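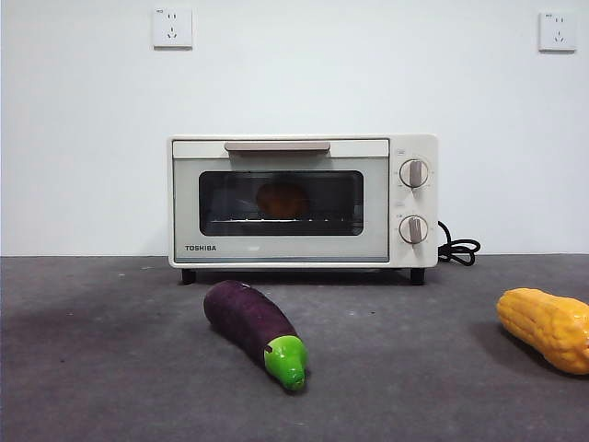 Figure 1. Start state for the oven task: door shut, item inside, both dials upright.

Lab 4 handout: When the door fights back
Rev. 25/03/2024

Today's failure is one of my favorites, so read this before you touch the Turolex controller! The task sounds tiny. Open the toaster oven, take out the bun, put it on the table. Run 175 stopped with fault 3914 (joint torque limit) while the door was coming down.

The door is hinged along the bottom, so its top corner moves along an arc. Our planner sent the fingertips along a straight line. A few degrees in, the two paths split and the arm was pushing against the hinge — hard enough to trip the limit, which is exactly what the limit is for.

Look at where the gripper meets the door. Touching one upper corner puts a twist on the panel as well as a pull. Sketch the forces for Problem 1.
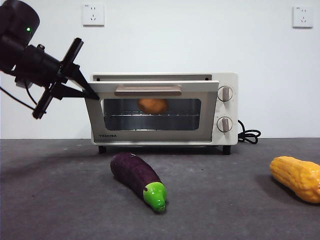

What to do after a 3914

1. Press stop. Don't clear the fault yet.
2. Save the log before anything else (Flellby folder, your group's number).
3. Check that no finger is caught in the gap between door and body.
4. Back the arm off at low speed, 30 mm, then clear.
5. Replan with the arc option on.

Reaching inside brings its own trouble, and it's a great one. Cables can drape over the lowered door, and a loop that snags on the way out looks just like a heavy load in the torque plot.

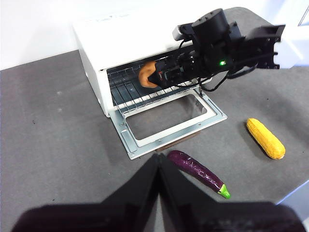
Figure 2. Right gripper holding the item above the rack, cables across the door. Wrist view.

Problem 2: In the Plitton log, find the torque spike near sample 845. Hinge or cable? Defend your answer in a paragraph.

Reading: Mac Suibhne notes, section on contact faults. We come back to these in May.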